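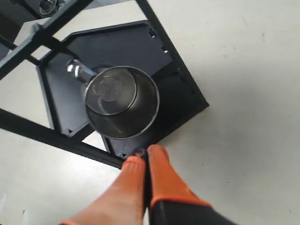
Metal mug on its rack

Rewatched all of Brundska this month, the old cartoon about the badger who runs a ferry. I have thoughts. Nobody asked. Thread.

The badger is not the main character. His name is in the title, he's on the lunchbox, and he gets maybe four lines an episode. The show belongs to Flenier, the heron who sells the tickets and hates everyone who buys one.

Flenier was meant to be in the pilot and then leave. You can tell, they drew her with one expression. It's the right one, so they kept it for 200 episodes.

She has exactly one friend, a moth called Erkidska who lives in the ticket lamp and speaks only in weather reports. As a kid I thought the moth was boring. I am now an adult who checks the forecast before bed, and I owe the moth an apology.

The villain wants to build a bridge. That's the whole evil plan. He shows up with drawings, he has funding, he answers questions from the townspeople politely. I spent my childhood booing public infrastructure.

Also the ferry sinks in the season two opener and is back the next week with no explanation and a new coat of paint. My brother and I argued about this for years. He says it's a second ferry. He is wrong and he knows it.

Best episode is "The Bakhtiari Umbrella" — Flenier finds an umbrella on the deck, decides to keep it, and feels bad for 11 minutes. No songs, no chase. She gives it back at the end and the owner doesn't say thank you.

Worst episode is the one with the skateboard. You knew there was one with a skateboard.

They're talking about a live-action movie now. I would like to see the heron suit before I commit to being angry, but I've cleared some time.

Someone replied asking where to start. Skip the pilot, the badger sings in it. Go straight to the umbrella, then the one where the moth is wrong about the fog.

Back to top | Contact | © 2024 All posts belong to their author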